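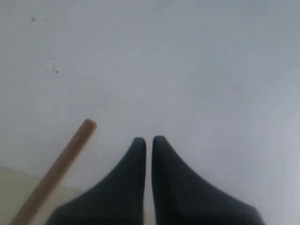
When I moved to Tallomel in September, I decided that I will learn to paint my own walls. In my country we always called a painter, and my mother chose the color, so I had no experience at all. Before, I thought that white is one color. Now I know that a big pale surface, gray-white and smooth, with small dark specks only in one upper part, can keep my eyes busy for a whole evening. I start to look at the specks and I forget what I wanted to do.

The shop on Escobedo Street had nine whites on one card. I took the card home and held it against the wall in the morning, and again under the lamp, and each time I liked a different one. The names did not help me. What is the difference between "linen" and "milk"? The man in the shop said to buy the small can first — this was good advice, and I did not follow it.

I bought the big one. In the kitchen it looks a little green after lunch, when the sun comes from the yard. In the bedroom the same paint is nice and quiet, and I am happy with it there.

Next I must do the hallway, which is narrow and has no window. I think I will try a yellow, a very weak one. If somebody has painted a dark hallway, please write to me which color you used, and if you needed two coats or three.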